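Workshop tips – living with the arm

Kept by Lucrezia Colombo, stores bench. Updated Tuesday, March 10, 2020. Add your own at the bottom, readable please.

Drawers first. Most of our day is drawers now. The arm does the fetching and putting back, we do the sorting, the odd sizes and anything that's tangled.

Don't overfill. Level with the rim and no higher. A drawer that catches gets you a stop and a walk across the room.

Knobs tight. Quarter turn with your fingers every Monday, no pliers.

Cabinet stays where it's been put. If you have to shift it to sweep, mark the corners with tape first. Gualtiero Messina moved it a thumb's width in the autumn and we lost a morning.

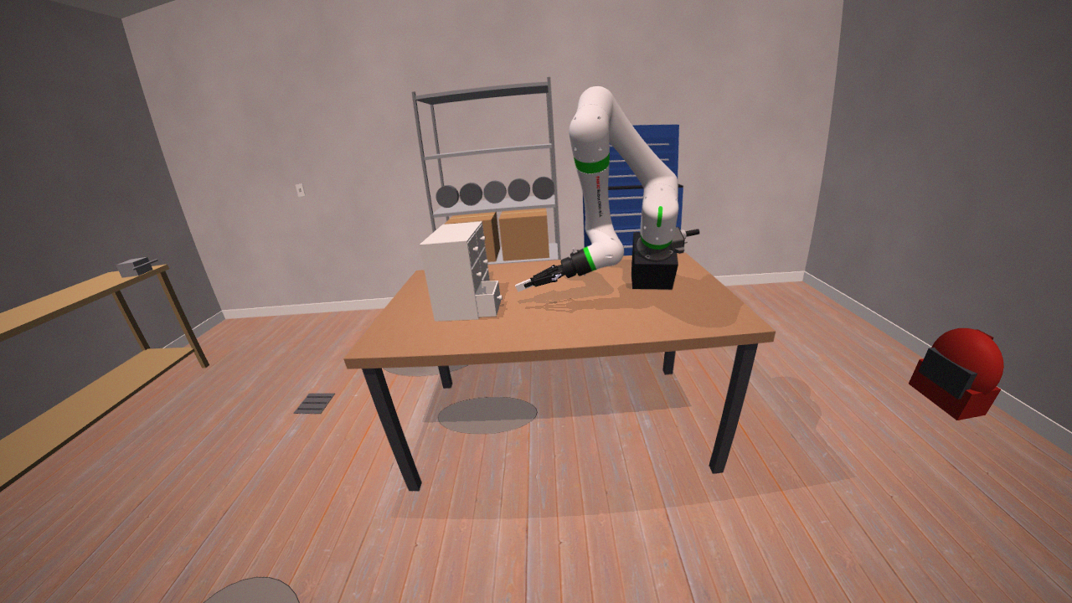

Do I still need to know where everything is kept?
More than before, if anything. The arm goes where the list tells it, and the list is only as good as the person who wrote it. Learn the drawers the old way, then keep the list right.

Labels. Big letters, one word if you can. "Washers" and not "misc washers + bits". The Kingi labels peel in the warm so wipe the front with a dry cloth before you stick.

Small parts – stand them up if they'll stand. Lying flat they slide to the back and get missed.

Shift handover. Used to be a shout across the room, now write it down. Which drawers changed, what ran out, anything that stopped. Two lines is plenty. The Urorley notebook by the door, not your phone.

Hands. Wait for the full stop, then reach. Not the slow bit, the stop. Sleeves rolled, no lanyards.

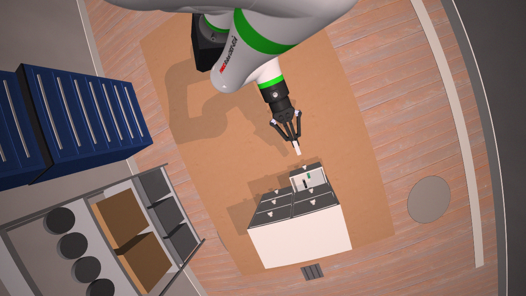

Restocking is best done in one go after lunch. Dribs and drabs all day means pausing the job every ten minutes and everone gets cross. We have 810 part numbers on the list and 489 of them hardly move, so leave those for the end of the month.

Backs and wrists. Less bending than there was, more standing about watching. Get a stool. Swap jobs every 2 hours, the checking makes your eyes go funny otherwise.

Cleaning – dry cloth on the worktop, damp one for the floor. No spray near the joints. The Gornov stuff leaves a film, use it up on the windows.

New starters do a week of picking by hand before they touch the controls. Some grumble. Gualtiero did too and now he's the one teaching it.

If it stops and you dont know why, leave it stopped and come and find me. Pressing start again isn't a repair.

Still to do – new bin tags, second stool, and Prorneo are meant to be back in April about the list software.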